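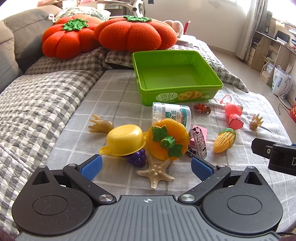
Before you start
Keretti hand-held gripper kit, trial unit, checked 22nd July by Olga Cabello for Hevley. Supplier: Stinitar.

1. Finger pads seated, no lifting at the edges
Pass. Blue, textured, and far better stuck on than the ones we had in April.

2. Pivot screws tight
Pass, after a quarter turn on one. The manual says to check them every 1,000 cycles and leaves the counting to you.

3. Jaws open fully and close without catching
Pass. There is a faint click on closing, which Stinitar calls "feedback".

4. Holds a rounded object without slipping
Pass with comment. The toy pumpkin is the best test piece in the set, with sides that give the pads something to press on. Do not squeeze until it creaks – the supplier will not replace toys.
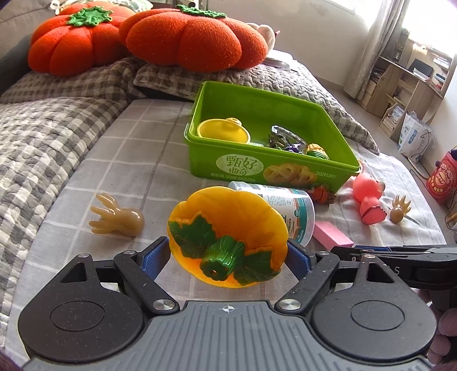
Cayetano Salcedo adds that he would mark item 4 as a fail until somebody repeats it with a heavier object, and that plastic fruit has never injured anyone's foot. Noted. Heavier object requested.

5. Pinch points labelled
Fail. The warning is on page 12 of the manual, where no finger has ever been.

6. Soft and rubbery items
Not signed off. Approach slowly with the pads wide apart, and keep your other hand out of the gap. 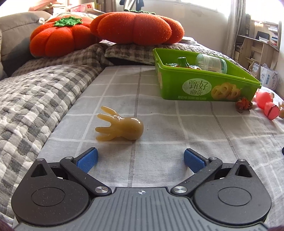

Close in small steps and stop at first contact. Rubber bulges sideways when pinched, so allow more room than looks necessary. Repeat 9 times before recording a result.

7. Carry case latches
Fail. One does, one has opinions.

Outcome: keep on trial, labels to be fitted by Stinitar. Second signature: Ojārs Siliņa, pending.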